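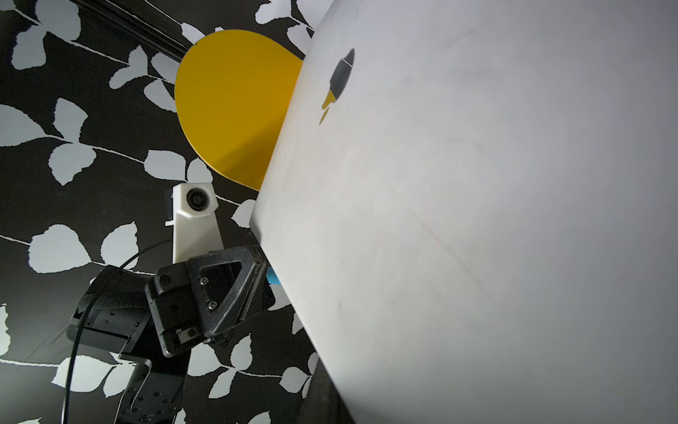
My afternoon at the Tallarside open day

I have been meaning to write this up for a couple of weeks, and my notes are already getting hard to read, so here we go. Back in October, Tallarside opened its doors for an afternoon and let regular people wander around and look at robot arms. I am regular people. I signed up the minute I saw the notice (and then forgot to tell my husband, who had made other plans for us, sorry again).

The place is out past the rail yard, in one of those long low buildings you drive by for years without wondering what goes on inside. I got there a little after 2, parked badly, and followed the paper arrows. At the desk they gave me a sticker with visitor number 33 on it, which made me feel very early and very keen.

I think I was expecting a factory floor. You know, big orange arms behind a fence, sparks, somebody in a hard hat. The arm I spent most of my time watching was a slim black thing, with a gripper at the end that has a faceted, sort of carbon-look housing and a triangle cut out of the side. There's a little camera on a white bracket right by it, so the arm gets a close-up view of whatever it's reaching for. And behind it all, black wallpaper with pale gray leaves! Big rounded ones with jagged edges, on thin white branches. I want it for my hallway. I asked the woman running the demo where they bought it and she had no idea, but she did offer to find out, so fingers crossed.

The job they had it doing was handling flat things, and I had no clue how hard that is. A mug or a ball you can just grab. A big flat panel gives you nothing but an edge, and the gripper has to come in at the right angle and get its tip up against that edge without shoving the whole thing away. The one I watched was large and pale gray, with a logo on it that I took for a rocket and the man next to me took for a bird. Dark gray with a mustard-yellow tail, if you want to cast a vote. We went back and forth on it for far too long. There was something bright yellow and rounded behind it too, a bit like a giant paddle.

I stayed through 2 full rounds. The first time I mostly stared at the fingers, and the second time I made myself watch the wrist, where most of the clever stuff seems to happen. It makes these small adjustments, a tiny tilt and then a pause – like somebody trying to get a cookie sheet out of a crowded cupboard without waking the house. The software is called Liapis, and according to the demo lady they had logged 1,163 tries at this kind of task before they let any of us in to see it. She was very open about the fact that a lot of the early ones went badly. I liked her for that.

After that there was a short talk in the back about Joltance, their next project, which has to do with teaching the arm how hard to press. I followed maybe half. A kid in the front row asked if it could pet a cat, and the speaker gave that a much longer and more serious answer than I think anybody expected (for now, no, please don't).

A few practical things if you're thinking of going to the next one. Eat first, as the snack table was down to pretzels by 3. Wear something warm, the back room is chilly. You can take pictures at the demo tables but not in the hallway with the blue doors. And get close if they let you, because from the back row it all looks like an arm not doing very much.

They have another open day planned for spring, over at the Stanent building this time, with more tables and supposedly a turn at the controls for visitors. I've already put my name down, and my husband's too. He has been told.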